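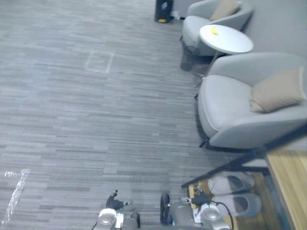 Tromunel Shelf Task -- Safety and Inspection Checklist, with Comments

Site: Namton, lounge area
Date of inspection: October 24, 2024
Inspected by: Stefaniia Zhuravel
Second person: Armindo Frade
Method under test: Plaronex correction method, shoe shelf task

Marks used: OK = passed. OK/C = passed, please read the comment. NO = not passed, must be repaired before the next block of trials. N/A = does not apply on this day.

The checklist is filled in before the first trial and once more after any change of hand, shelf or policy. One block is 21 trials. If an item becomes NO during a block, the block is stopped and the trials already made are kept in the log, but they are not used in the success rate.

Part A. Floor and room

A1. Tape marks on the carpet are complete and lie flat. OK/C
Comment: The long strip is a little wrinkled. I pressed it down by hand. It should be replaced before the August marks become one year old, the glue is not so strong on this carpet.

A2. Armchairs and small tables are outside the reach of both arms. OK
Comment: Checked with both arms stretched to the side. We keep the furniture in the room during all trials, as the method must work with a normal background.

A3. Floor cables are away from the path of the base. OK/C
Comment: The path in front of the shelf is good. There are still cables and adapters lying near the stool, at the right of the shelf. The base does not drive there in this task, but a person can step there. Armindo asks for a cable cover. I agree.

A4. No person is inside the working distance when the arms are enabled. OK
Comment: The person who gives corrections stands behind the robot and says "clear" aloud before each trial. In the last block this was sometimes said after the enabling. Please say it before.

A5. Room light is same as in training recordings. OK/C
Comment: Ceiling light only. It was a little darker than I would like. We did not change it, so that the trials can be compared.

Part B. Shelf and slippers

B1. Shelf frame is stable when pushed by hand from the side. OK
Comment: Pushed at the top and at the middle, left and right.

B2. Bolts of the uprights are tight. OK/C
Comment: One bolt on the left frame turned a quarter before it was tight. Please check it again at the end of the block and write the result here, also when it has not moved.

B3. Shelf boards have no sharp edge or splinter. OK

B4. Slippers are in start position. OK
Comment: White clogs on the upper shelf, gray slides on the lower shelf at left, beige slides on the lower shelf at right. In the first part of the protocol only the gray pair is used. Do not mix the two parts, the policy gets a different instruction in each.

B5. Slippers are clean and dry below. OK/C
Comment: The clogs carry small ornaments. The fingers can catch on them, and then the force reading goes high for a short moment. This is not a fault of the hand. Write "ornament" in the log when you see it.

Part C. Hands and arms

C1. Emergency stop tested, both arms go to hold. OK
Comment: Tested once from rest and once in slow motion. The arms must hold their position and not drop. If you test only from rest, the item is not passed.

C2. Fabric cover sits correctly and does not reach the fingers. OK/C
Comment: The ribbed black cover likes to slide down toward the fingertips after many downward reaches. When it comes too far, the fingers can not open fully and the policy sees a hand that it has never seen in training. Pull it back before each block and look at it from below, also with the arm raised.

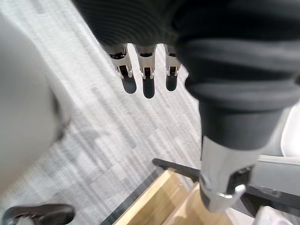

Montserrat Tapia proposed to fix it with a band. We tried this for one block and the band itself moved, so for now we continue by hand. Please do not use tape on the cover, it leaves glue on the joint.

C3. Fingertip pads are present and not loose. OK
Comment: Pull each pad softly with two fingers. A pad which turns is also loose.

C4. Fingers open and close over full range, without noise. OK/C
Comment: Light noise in the right hand in the first movements, later it was gone. I ask Lleucu Penry to listen, she knows this hand better than me.

C5. Cables on the arms have enough length and do not hook on the shelf. OK/C
Comment: The loop is free in all positions of the upper shelf. For the lower shelf, the arm must come from the front. If the policy tries to come from the side, stop the trial. Two of our stops in the last block had this reason.

C6. Force limit is set and was read back from the controller. OK
Comment: Do not trust the value on the screen of the operator, read it back. After a restart the screen can show the old value.

Part D. Software and method

D1. Policy version is the one written in the plan. OK
Comment: Checkpoint 3000 of the Kneath branch. Checkpoint 2000 is kept on the same computer for comparison and the names look alike. Hinata Maruyama will rename them.

D2. Correction device is connected and takes control at once. OK/C
Comment: This is the most important item for the method. Plaronex learns from the moment where the person takes over, so a delay is a safety problem and also a data problem -- the error is then stored as if the person had accepted it. I measured by hand that the arm follows directly. A proper measurement is still missing.

D3. Head camera and wrist cameras give a picture, lenses clean. OK/C
Comment: Head picture becomes somewhat unsharp when the base is moving. Wait until the robot stands still before you start the recording.

D4. Success is judged by the written rule. OK
Comment: A grasp counts only when the slipper is lifted free from the board and put down again without falling. Contact with the rim is not a grasp. In the block before this inspection, 18 of 21 trials were successful with this rule. Armindo judged them without knowing which checkpoint was running.

D5. Upper shelf grasp tried one time at slow speed, with a finger on the stop button. OK
Comment: Left clog first. Watch the thumb.

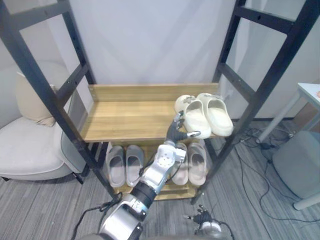 Part E. Open points

E1. Cable cover for the floor near the stool. Responsible: Armindo Frade.

E2. Better way to hold the fabric cover in place. Responsible: Montserrat Tapia. Until this is solved, C2 stays OK/C and can not be marked OK.

E3. Noise in the right hand. Responsible: Lleucu Penry.

E4. Names of the checkpoints. Responsible: Hinata Maruyama.

E5. Measurement of the take-over delay. Responsible: Stefaniia Zhuravel. I need one person to help me with the second screen.

Result of inspection: released for the next block, slow speed for the first trial of each shelf level. No item was marked NO.

Signed: S. Zhuravel, A. Frade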